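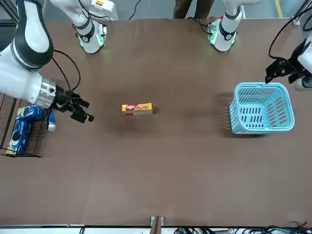 **Figure 6.1** Items on a matte brown tabletop, with two white arms mounted along one edge.

# Chapter 6: Surface Finishes and Reflected Light

A finish does two jobs. It protects the material under it, and it sets how that material reflects light. Chapter 5 dealt with protection. The present chapter covers reflection, its measurement, and the choice of sheen for work surfaces, walls, and floors.

## 6.1 Two Kinds of Reflection

Light that strikes a surface is partly absorbed and partly returned. The returned part is divided into two components.

*Specular reflection* leaves the surface at the same angle at which it arrived. It carries an image of the source. A polished surface returns most of its reflected light this way.

*Diffuse reflection* leaves in many directions. It carries the color of the surface but no image. Matte surfaces are mainly diffuse at ordinary viewing angles. At very low angles even a matte surface shows some sheen, and inspection should include at least one low view.

Color and sheen are separate properties. Two panels coated from the same pigment batch may look different under a single lamp if one is matte and the other glossy. The glossy panel usually looks darker when viewed away from the lamp's reflection.

## 6.2 The Womer Panels

Most worked problems in this chapter use readings from the Womer panel set, prepared by Areti Deligiannis and Kyriaki Lazaridis. The set has 200 coated panels in 10 sheen grades. Each panel was sanded with 800 grit paper before the final coat. Readings were taken at 60 degrees from the vertical, and panels with visible dust in the coating were left out of the averages.

Appendix C lists the full readings. Grades 1 through 3 are treated as matte in this book, although trade usage varies and "eggshell" in particular has no fixed limits.

## 6.3 Terms Used in This Chapter

- **Sheen:** the apparent shine of a surface at a stated angle.
- **Haze:** a milky glow next to a specular reflection.
- **Burnishing:** a local rise in sheen caused by rubbing.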